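The Navigator From Trallwood

Alfredo Soriano was 22 when he left the family store in Trallwood and signed up for navigator training. He had never been in an airplane. By November he was flying night patrols over the water with a crew he had known for less than a month.

His log book came to our society this year from his niece, Maricel Dumlao. It records 50 patrols, most of them in two or three flat lines giving weather, course and fuel. Only once does he say more. On the return leg of one flight the port engine quit and the radio went soon after. Soriano worked out a course by hand, using star sights taken through broken cloud, and the pilot, Corey Lockyer, brought the plane down on the grass strip at Plotitz at 4:10 in the morning. "Tired," Soriano wrote. "Good coffee here."

He was moved to a training post after that and taught navigation until he was sent home. He went back to the store and – according to his niece – rarely talked about the service.

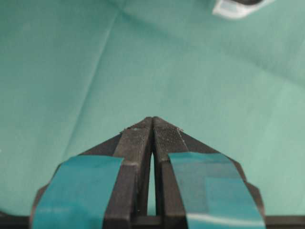
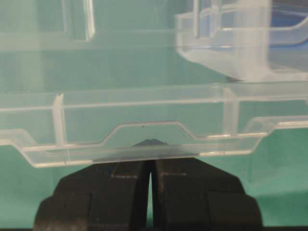
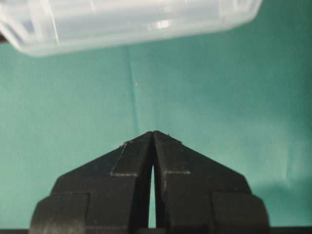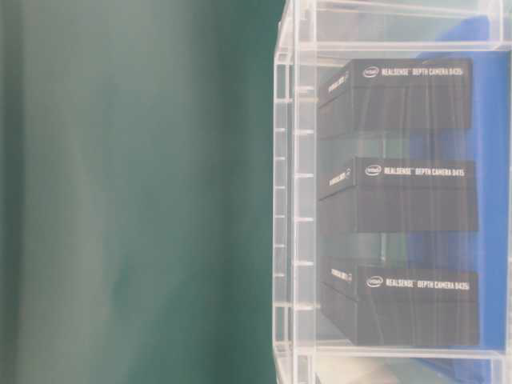
Reading the log book

The book is now item 1663 in our collection. Lilibeth Ambrosio has typed up the first half and expects to finish the rest over the winter. Some pages are hard to read where the pencil has rubbed, and two place names are still in doubt. If your family has letters or papers from anyone who passed through Plotitz, please get in touch with Benjie Catacutan at the Enriquez Street office. Copies are fine – we do not need the originals.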